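**Left gripper drops hold after stop reset, bimanual cell**

**wako_bench**
Two-arm folding cell, Rilwood controller, parallel grippers. Thursday we had 4 faults in 31 cycles, all the same. The protective stop trips during the corner pull, the operator resets, and the left gripper opens before the arm is re-enabled. The right one holds.

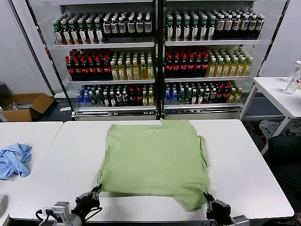
The log gives code 17 on the left side only, always after both corners are gripped. Force limit is identical on both sides. Swapping the tool cables changed nothing.

**gurport7**
Code 17 is a lost heartbeat. On reset the gripper goes to its default state, and the factory default is open. Check the parameter on each side.

**wako_bench**
Left is "open", right is "hold last". Someone restored the left one from a backup. That explains the drop but not the trip. Fingers and fasteners checked at the wrist, no play.

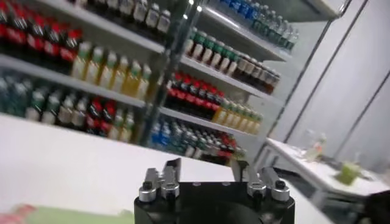 **zilberg_ctrl**
I'd disagree with setting both to "hold last". If a hand is caught in the cloth, a gripper that stays shut after a stop is the worse failure. Open on reset and accept the lost cycle.

**gurport7**
Depends on grip force. At the lowest setting a person can pull free. Your risk assessment should already say which.

**wako_bench**
It says hold, at force level 2. The left was running at 2 as well. Heartbeat timeout is still open, will log the bus overnight.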